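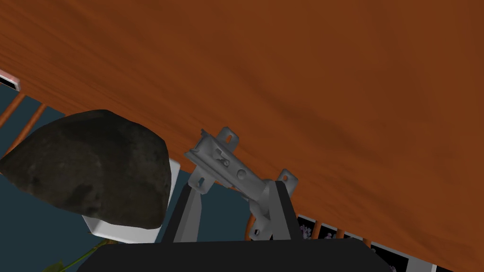 Water rings and a sticky finish on an old wood dining table, refinish or leave it?

Posted by Mumo in Furniture and Woodwork

I bought a used dining table in January from a moving sale in Rurnbridge. Paid 100 dollars with no chairs. It is solid wood as far as I can tell, reddish brown, and the underside has a paper label that says Drulska and a number, 668. I couldn't find anything about the maker.

The top has two problems. There are white rings at one end where somebody put down cups or a hot dish. The other end feels tacky, mostly where people would rest their arms. If I press a sheet of paper on it for a minute the paper sticks a little when I lift it. I have wiped it with a damp cloth and dish soap and it came back the next day.

I have never refinished anything. I own a small orbital sander that I used once on a fence gate. I don't mind how old it looks, I just want to be able to eat on it without my sleeves sticking. Can I fix the top without doing the legs? And is there a way to tell what finish is on it now? The seller didn't know. She said her parents used lemon oil spray on it every week.

darko_shop
Member, 212 posts

Don't sand yet. Find out what you have first.

Pick a place on the underside of the apron or the inside of a leg. Put a little denatured alcohol on a cotton swab and hold it there for half a minute. If the finish softens and comes off on the swab, it is probably shellac. If nothing happens, try lacquer thinner in a different spot. Lacquer will go soft and smear. If neither one does much, you have varnish or polyurethane. Open a window and wear gloves for the thinner.

The tacky end is most likely skin oil and years of spray. Body oil softens old lacquer, and soap won't bring it back once it has gone soft all the way through. But part of it could be just buildup on top, so clean it properly before you decide. Use mineral spirits on a white rag, and keep turning the rag to a clean side until it stops coming up brown. Let it dry overnight and do your paper test again.

If it is still sticky after that, the finish at that end is done and the top has to be stripped. Use a gel stripper and a plastic scraper, go with the grain, and wipe down with mineral spirits after. Then hand sand with 150 and finish with 220. You can leave the legs alone. The color match is the hard part. Test your stain on the underside, and remember the color you see while the wood is wet with spirits is close to what you'll get under a clear coat.

White rings are moisture in the finish and usually haven't reached the wood. If you strip the top they go away with the rest. Black rings would be a different matter.

One more thing. If it was made before about 1980 and there is any paint on it, get a lead test kit before you scrape.

porchlight
New member

I had rings like that and I used mayonnaise. Left it on overnight and wiped it off in the morning. One ring went away and the other one got lighter. Toothpaste also works but it left a dull spot on mine so maybe don't do that.

For the sticky part I just put a tablecloth on.

hallway_bench
Member

Agree with most of the first reply. I would skip the orbital sander completely if there is any chance the top is veneer. A lot of tables sold as solid have a solid edge and a veneered top. Look at the end of the table and see if the grain lines on top carry over the edge and down. If they stop at a thin line near the top, it's veneer and you can go through it in a few seconds with a machine.

For the rings, if you end up keeping the finish, try a warm iron over a dry cotton T-shirt. No steam, low setting, a few seconds at a time, and look under the cloth each time. It worked for me on lacquer. I have also ruined a shellac tray that way, so do the swab test first.

For the new top coat I'd use wiping varnish. Three or four thin coats, a day between them, light sanding with 320 between coats. It goes on with a rag and doesn't show brush marks. Lay the rags flat outside to dry when you are finished, don't ball them up in the trash, they can catch fire.

And stop using the lemon oil. A damp cloth is enough.

Mumo

Thanks. Alcohol did nothing, lacquer thinner turned it to goo right away, so lacquer. The grain does carry over the edge. Mineral spirits took off a lot of brown and the sleeve end is better but still grabs the paper. I'm going to buy the stripper and do the top when it's warm enough to have the garage door open.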